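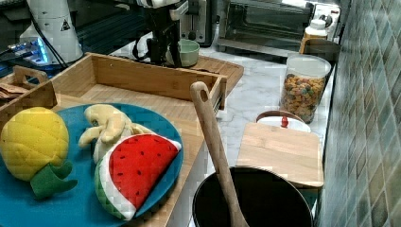
Plush pineapple, banana and watermelon on a bamboo tray.

Call for households: play food in real kitchens

Senell is looking for families, grandparents, family day carers and anyone else who has small kids underfoot at dinner time. We make soft play food in a workshop on Mwakyusa Street in Alwood, and before the new range is settled we want it to spend five weeks in kitchens that get cooked in.

The new range is called Plirnance. It has fruit in it, some vegetables, a few bakery things and one very large egg. We love it! We've been staring at it for most of a year though, and we are no longer any good at telling which pieces a three-year-old will carry around the house and which ones will go down behind the couch on the first afternoon.

The first run is 1,000 sets. Once the cutting starts we can't change a shape, so what we hear from this round goes straight into what gets made.

What you'd be doing

You get a tub of play food, a tray and a plate, and a folder of recording sheets. The tub goes wherever you normally do your cooking. It might be the end of the bench, a low shelf, the bottom drawer with the plastic containers in it, or a step stool beside the stove (well away from the hot end, please). We'd like it to stay in the kitchen for the whole time if you can manage that. If it migrates to the bath or the car, write down where it went and how long it stayed away.

Then you cook tea as usual, and let the kids get on with it.

Three times a week you fill in one sheet. It's a single side of paper and most people do it in the time it takes the pasta to boil. It asks what came out of the tub, what got served and to whom, whether anything was asked for that wasn't there, and where it all ended up at pack-up time. There's a box at the bottom for anything else and that box is our favourite part. Last round gave us 1,274 separate comments and we read the lot, out loud, over two very long lunches.

You don't need to set up activities. Please don't, in fact. We've had lovely people build a whole greengrocer's in the hallway with price tags and a till, and it looked wonderful, but then the sheets told us all about the greengrocer's and very little about the fruit.

What we're hoping to find out

Size is the big one. A slice of watermelon can be made big enough to need two hands, or small enough to go on a side plate, and kids seem to want both depending on the day. Our current slice is somewhere in the middle, and we've changed our minds about it more than once.

Peeling is another. A banana that's already half peeled looks terrific on a plate and reads as a banana from right across the room. Some kids adore that. Others want to do the peeling themselves and get quite cross that it's been done for them. There are two versions in the trial and each household gets one, chosen by us, so that we hear about both. Sorry in advance if you get the one your kid didn't want!

Pineapple leaves. They get chewed, pulled, used as a handle, used as hair. We want to know which of those happens at your place, and we want the pineapple back afterwards so we can have a good look at the seams.

Then there's what goes with what. We pack the food on a plate and a tray because carrying things to people is such a large part of the game, and a tray with a raised edge gets a pile of fruit from the kitchen to the lounge room with fewer disasters. Does your crew use it? Do they use the real plates instead? Do they leave the plate and stuff everything in a handbag?

And mixing. Most homes already have a few bits of play food in plastic or timber or felt, and we'd like you to leave those in the game. If the old plastic lemon beats everything we've made, tell us. We can take it.

Who can take part

Any household in Alwood or close enough to get to the workshop twice, once to collect and once to return. You need at least one child between 18 months and six who's there on most days. More kids is fine. Grandparents who have the little ones two or three days a week are very welcome, and we had hardly any last time, so please don't rule yourselves out because your kitchen is quiet the rest of the week.

Kitchens of any size. Last round we had a galley in a caravan and a farmhouse with a table for fourteen. Your kitchen doesn't have to be tidy and you won't be asked to tidy it. Bench clutter is useful to us: if the tub has to squeeze in next to the toaster and the tea, that's how it will be in most homes that buy one, and it tells us whether the tub is too wide. (It might be too wide.)

Dogs are all right if they're the kind that leaves soft toys alone. If yours isn't, get in touch anyway and we'll work something out with a lidded tub.

We can't take households where somebody works for another toy maker. That's the only exclusion apart from the ages.
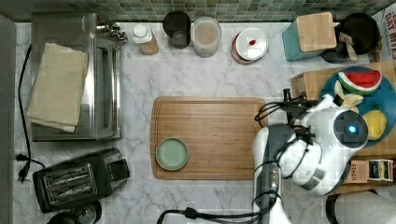

Theda Rothe wrote to us after the last round to say she'd expected the play food to make dinner harder, with kids and fruit all over the floor, and for the first week it did. By the second week her two had worked out that they could serve her while she cooked, so she'd be at the stove with a slice of watermelon tucked under one arm and a pretend cup of tea waiting on the windowsill. Her one complaint was that nothing in the set could be properly chopped, and that her son had gone looking for a real board and asked for a knife. She thought we should either make something that comes apart or put a line in the folder about it.

We've done both. There's a loaf in the new range that pulls into slices, held together with hook-and-loop tape, and the folder now has a page on keeping real knives and real boards out of the game. Have a read of it before the tub comes out.

What you get

Each household is paid $295, half at collection and half when the tub and the sheets come back. You're paid the second half even if the sheets say your kids ignored everything. A run of blank sheets with "not interested" written across them is worth having, as long as it's true.

After the range is finished you'll also get a set to keep, in the final shapes. The trial tub has to come back because we cut the pieces open. Kids can get attached in five weeks, so if one particular item has become a member of the family, let us know before you return it and we'll take photos and measurements at the bench and send it home again. The pineapple went home with a surprising number of people last time.

Looking after the pieces

Everything in the tub is surface wash only. Cool water, a bit of dish soap, a cloth, then flat on a tea towel until it's dry the whole way through. Please keep it out of the washing machine for the trial even if you're sorely tempted, and keep it off the stovetop and out of the oven and microwave. Small cooks do like to put things in the oven, so have a look inside before you preheat.

If a seam opens or you can see any filling, put that piece in the zip bag in your folder, note the day and ring us. We'll bring a replacement around the same day if we can. Don't mend it yourself, however handy you are with a needle, as we need to see how it went.

Photos

Totally optional. If you'd like to send a few of the food where it landed, we'd be thrilled, and we don't need any children in them. Fruit on a shelf, fruit in a saucepan, fruit lined up along the skirting board. We won't put your photos online or on packaging without asking you first, in writing, one photo at a time.

How to apply

Send us a short message through the contact form with your suburb, the ages of the kids, the days they're at your place, and two or three sentences about where in your kitchen the tub would live. If you already have play food, say what sort. That's the whole application. Please don't spend an evening on it.

Elibariki Lukumay is putting the households together and will ring everyone who applies, including the ones we can't fit in this time. It's a ten-minute chat. He'll ask about allergies (the filling is polyester, and there's a little cotton and wool in the outer fabrics), about stairs, and about what your kids like to eat, which has nothing to do with the selection but he always asks.

Collection is from the workshop on a Thursday, any time between 3.30 and 6.30 pm, so you can come straight from kindy or school pick-up. Bring the kids. There's a box of offcuts and odd shapes from earlier ranges that they can go through while you sign the form, and they can take one thing home. Parking is easiest at the rear, off the lane.

Applications close at the end of July and the tubs go out soon after. If you know already that you've got a week away in the middle, that's fine, just tell us and we'll add a week on the end.

Childcare centres and playgroups: we'd love to have you, but this round is for homes only. Put your name down on the same form and write "group" in the first line, and we'll be in touch when we're planning one for bigger rooms.

Questions can go through the form too, or drop in. We're there most mornings and somebody will be up to the elbows in stuffing, so knock loudly.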